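8 min read

4. Small returns and the cost of repacking

The household survey described in Section 3 covered 786 addresses in Dorkent and Trukham. This section deals with what people did with small electrical goods they no longer wanted: computer mice, keyboards, chargers, cables and similar items. These goods are light, they take up little room, and most kerbside programs in the region do not accept them.

Respondents were asked where such items were kept before being passed on. The most common answer was a drawer or cupboard, followed by a cardboard box in a garage or spare room. Households that used a box were more likely to have taken something to a drop-off point since the previous October. We do not claim that the box causes the trip. People who plan to go may simply be more inclined to find a box.

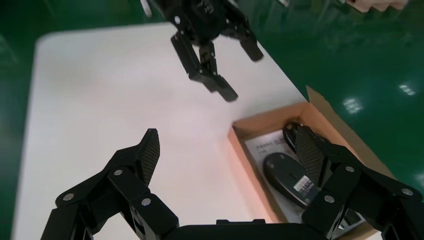
Distance mattered less than we expected. Residents of Trukham live further from the Truritz depot than those in Dorkent, yet the share reporting at least one visit was close to the same in both towns. Opening hours came up far more often in the written comments. Several people said they had driven over on a Saturday afternoon and found the gate locked — the depot closes at noon on weekends.

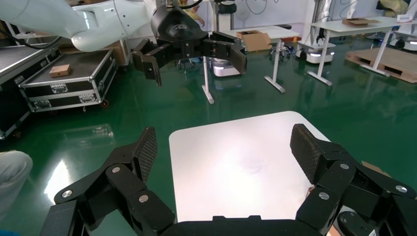 The second part of the work looked at what arrived. Staff at the depot logged 1,904 items over 8 weeks, using a fixed set of categories. Cables and chargers made up the largest group. Many came in mixed with other goods, and the log does not separate a cable dropped off alone from one left attached to a device. This limits what can be said about reuse, as a charger matched to its device is worth more to a second-hand buyer than either part by itself.

Figure 4. A coiled black cable held in a robotic gripper.

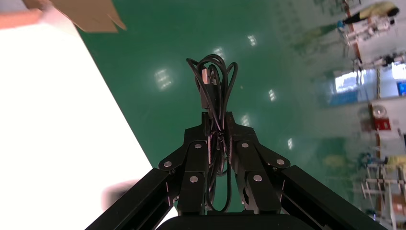 Sorting labour was the main expense. Under the Bai costing method, handling time is charged at the same rate whether an item is resold, stripped for parts or sent for shredding. That treatment favours bulky goods and makes a tangled bag of cords look like a poor use of staff time. A separate rate for cables would give a fairer result, though it would also add paperwork for a site with few paid workers.

We tested one change to the layout. A second bin, labelled for cords only, was placed beside the main counter for the last two weeks of the log. Staff reported that it filled faster than the general bin. The period was too short to estimate savings, and the colour of the label was changed partway through, so we treat the result as a starting point for the longer trial set out in Section 6.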